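GAME DESIGN 2: SYSTEMS AND SCARCITY
Handout 5: Trading, and why your players won't

Read this before the workshop. Bring your prototype, a pencil, and a rulebook you are prepared to see written on.

1. What a trade is for

Half the prototypes handed in last month have a trading phase. In most of them it lasts as long as it takes one player to say "anyone want wood?" and the others to look at their phones. A trading phase is a promise that the players need each other. If your game deals everybody the same five goods at the same rate, they don't, and they will notice by the second round.

Trade wants uneven supply. Somebody has too much fish, somebody else can't get any, and both of them know it. How you get there is up to you: map position, dice, drafting, starting roles. Fovport, which we played in the first session, does it with harbors. Each harbor makes one good cheaply and is hopeless at everything else, so the salt player is everyone's best friend until winter and a nuisance afterward.

2. The bank problem

Most trading games let you swap with a bank at a bad rate, in case the table turns hostile. Set the rate with care. In the early version of Ornov the bank gave one good for 2. Players did the arithmetic, stopped talking, and spent the evening queuing politely at the bank like people renewing a license. At 9 for one the bank might as well have been closed. The printed game settled on a rate that gets worse each time you use it, and the talking came back.

Exercise A. Take your own bank rate. Make it worse by one. Play two rounds. Write down how many offers were made between players before and after. If the number is zero both times, your trouble is in section 1.

3. Hidden or open hands

Open hands make trading fair and slow. Everyone can see what everyone needs, so every offer gets audited by the whole table. Hidden hands make it quick and slightly dishonest, which many people enjoy more than they'll admit. Zalewska splits the difference: goods are open, contracts are hidden. You know I have five bricks. You don't know whether I'd sell my grandmother for a sixth.

If you port your game to a screen, open information gets cheaper, as the app can show it all without anyone leaning over the snacks. It also gets easier to ignore. Watch your testers' eyes.

4. The leader and the embargo

Sooner or later someone is ahead and the rest refuse to deal with them. Students often report this as a bug. It is a brake, and a free one. It becomes a bug when it starts too early, or when the embargoed player has nothing else to do for forty minutes but contemplate their success. Give that player a worse way forward. Gadcombe has smugglers, who are slow and steal from you, and the leader is always glad to see them.

Exercise B. Play your game with one player forbidden to trade from the start. Can they still finish? Were they still speaking to you?

5. For the workshop

Rulebooks come in at 523 words or fewer for the trading section. The figure is arbitrary and I will be counting.

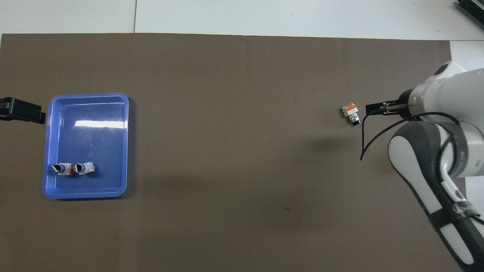
Diagrams don't go toward the total, and neither does a worked example of one trade, provided it stays under half a page. Definitions do. If you need a paragraph to explain what an offer is, cut the offer down until you don't. Groups with no trading phase at all should bring their auction rules instead, and will get Handout 6 early.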